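Ticket 604: Wall texture seams and slow load after lightmap rebake
Product: Kurian scene viewer
Component: Lighting / asset cache
Reported by: Clive Bellamy
Site: Prirkovow showroom build
Priority: 2
Status: Resolved, follow-up open

Summary

After the January content update, interior scenes in the Prirkovow build take much longer to open than they did in the previous release. On first load the viewer sits on the progress bar, then opens with the lighting missing from some surfaces. A second load of the same scene is fast and the lighting is correct. Clearing the cache brings the problem back. Some testers also reported a thin bright line where two walls meet.

Environment

Kurian viewer, current stable branch, desktop client. Assets served from the Wura file share over the office network. Baking done overnight on the build machine with Grostum. No change to client hardware or graphics drivers between the last good release and this one.

Steps to reproduce

Close the viewer. Delete the local cache folder. Open the viewer and load any interior scene from the Prirkovow list. Wait for the progress bar to finish. Without moving the viewpoint, check the walls and ceiling for lighting. Close the scene, reopen it, and compare.

Expected: same result on both loads.
Found: first load slow and partly unlit, second load normal.

Log extract, client side, first load

scene open requested
manifest read ok
cache miss: lightmap set
fetch started
fetch stalled, retry in 30 s
fetch resumed
warning: lightmap set incomplete at scene start, continuing
scene start
fetch complete
lightmap set written to cache

Log extract, client side, second load

scene open requested
manifest read ok
cache hit: lightmap set
scene start

Investigation

The retry line was the first thing to follow up. The client waits 30 seconds after a stalled fetch before it tries again, and the scene start timer runs out during that wait. The viewer then starts with whatever lightmaps it has. The rest arrive later but are only applied on the next load. That accounts for the difference between first and second load.

It does not account for the stall. The previous release used the same retry setting and the same share, and no stalls show up in its logs.

Checked the share first. Copying the lightmap folder by hand from a client machine ran at normal speed with no interruption. Repeated from a second client with the same result. Permissions on the folder match the old release. Antivirus exclusions are in place on both machines. Network ruled out.

Compared the two manifests next. The old one lists lightmaps as packed files, one per room. The new one lists them as separate files, one per surface. The client opens a connection for each entry and the share limits how many one client can hold open. Once the limit is reached, new requests wait until they time out, and the timeout is what the log reports as a stall. 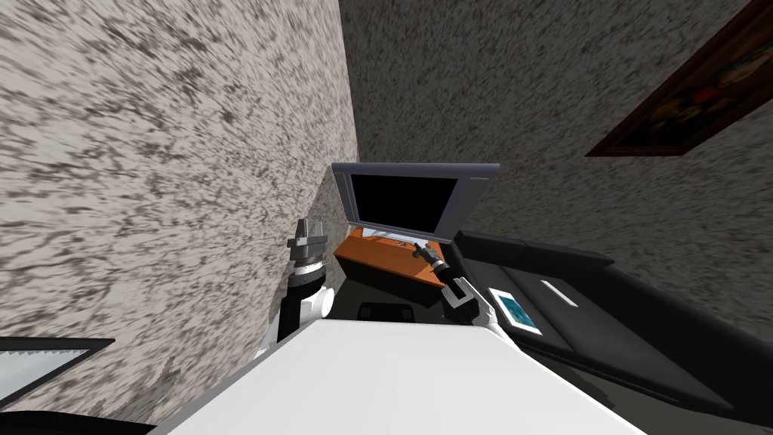
The packing step in Grostum is controlled by a flag in the bake profile. The profile was copied from a test project when the build machine was reinstalled, and the flag is off in that copy. The bake itself finishes without error either way, so the overnight report showed nothing unusual.

The bright line at wall corners was looked at separately. It shows in the packed and unpacked versions, so it is a different fault. The padding between lightmap islands in the copied profile is set lower than our usual value. At low padding, light from one island bleeds into the edge of the next when the texture is filtered, and the result is a line along the corner. It is easiest to see where a lit wall meets a darker one.

Tried and rejected

Raising the scene start timer. Hides the unlit surfaces but makes the load longer for everyone.

Shortening the retry wait. The stalls become shorter and more frequent. Total load time did not improve.

Raising the connection limit on the share. Works on a single client. With several clients loading at the same time the share slows down for other users, so the change was backed out.

Turning off texture compression to get rid of the corner line. No effect on the line, larger download.

Fix

1. Restored the original bake profile from backup. Packing flag on, padding back to the usual value.
2. Rebaked all interior scenes overnight.
3. Published the new manifest and removed the per-surface files from the share.
4. Cleared the cache on all test clients.

Texture size limit on packed files left at the default. If a room goes over the limit, Grostum splits it into two files and the client handles that correctly.

Verification

Loaded every interior scene from an empty cache. No stalls in the log, lighting complete at scene start. Second load matches the first. Corner line no longer visible at normal viewing distance. It can still be made out in one scene when the viewpoint is pushed right up to the wall. Accepted as is.

Comment, Clive Bellamy, 4:10 PM
Confirmed on my machine and on the showroom machine. Please leave the ticket open until the Saturday bake has run, in case the profile gets overwritten again.

Comment, build support
Saturday bake finished. Profile unchanged, packed files present, manifest correct. Setting to resolved.

Follow-up

Add a check to the overnight report that fails the bake if the manifest has more than 400 lightmap entries. Keep the bake profile under version control with the scenes. Client should apply late lightmaps without a reload; raised separately against the Kurian viewer, no target release yet.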